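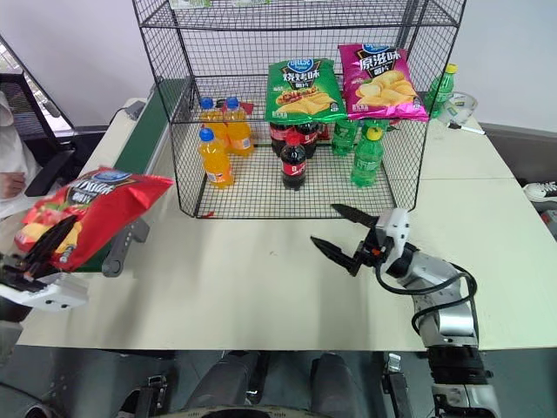
Wanow Shelf Work — data card

Version of August 30, 2025
Maintained by Nele Claeys and Xuân Huỳnh, Brurkum
Questions about the staff notes: Thijs Aerts

Summary

Wanow is a collection of 581 recorded episodes of two-arm work at a small shelf for snacks and drinks. The tasks are the ones our stock employees do many times per shift: take a bag of chips, put it on the rack, turn a bottle so the label faces the front, remove an item that stands in the wrong group. Together with the recordings we publish the notes of the people who normally do this work, because the project was started to find out what changes for them.

Of the 581 episodes, 545 are complete. The others were stopped by the operator and are kept in a separate folder with the reason written down.

Setting

All episodes use one table and one wire rack with several levels. Bags lie or lean on the higher levels and bottles stand at the bottom. A conveyor passes along the left side of the rack. The goods are ordinary retail packages, many of them with Chinese text on the front, and we did not cover the labels. People can be in view while the arms move. They agreed to this in writing, and their faces are not part of the released material.

What is in the folders

episodes/ — video and joint positions, one folder per episode
stopped/ — the same content for the stopped episodes, plus reason.txt
tasks.csv — task name, start state, end state, operator code
notes/ — staff notes, in Dutch with English translation
layout/ — shelf plans used for the start states

The operator code is a letter and has no connection to the payroll number. Please do not try to find out who is who.

How the work changed

Before the project, one employee filled the shelf from start to end. In the trial at our Arango site, 15 employees worked in turns with the two arms. Cor Claeys, shift lead there, wrote the first version of the new work plan, and Bart Brouwer rewrote it in May after the employees had tried it.

The main changes, as they are described in the notes:

Filling is now divided. The arms take the light and repeated moves, and a person prepares the goods, watches, and corrects.

There is less bending to the lowest level. Several employees name this as the best part.

There is more waiting. An employee who watches the arms cannot easily begin another task, and some found this more tiring than filling the shelf by hand. In the second plan, one person therefore watches for a shorter time and then changes with a colleague.

Talking at the shelf became less. Two employees used to work side by side, and in the first plan they stood at different ends of the room. This was changed, too.

Nobody lost hours during the trial. We cannot say what would happen in a longer use, and we ask readers not to quote the card as if we could.

Known problems

Soft bags are difficult. They fold in the grip and their shape is different each time, so the end state "standing" is judged by a person and not by a sensor. Two people did not always agree — see the column judge_2.

Bottles in the back row are often hidden by other goods. If your method needs to see every item, use only the tasks marked front_row.

The clocks of the cameras were corrected by hand for 3 episodes. They are marked clock_fixed in tasks.csv.

The translated notes were read again by their authors, but small errors of meaning are possible. When the Dutch and the English are different, the Dutch is correct.

Use

The data may be used for research and teaching. It may not be used to measure the speed of single employees or to set work targets. The notes must stay together with the recordings when you copy the set. The reading script is named Olo and is in the tools folder with its own instructions.

Corrections are welcome by mail to the maintainers. Please give the episode number and the column name.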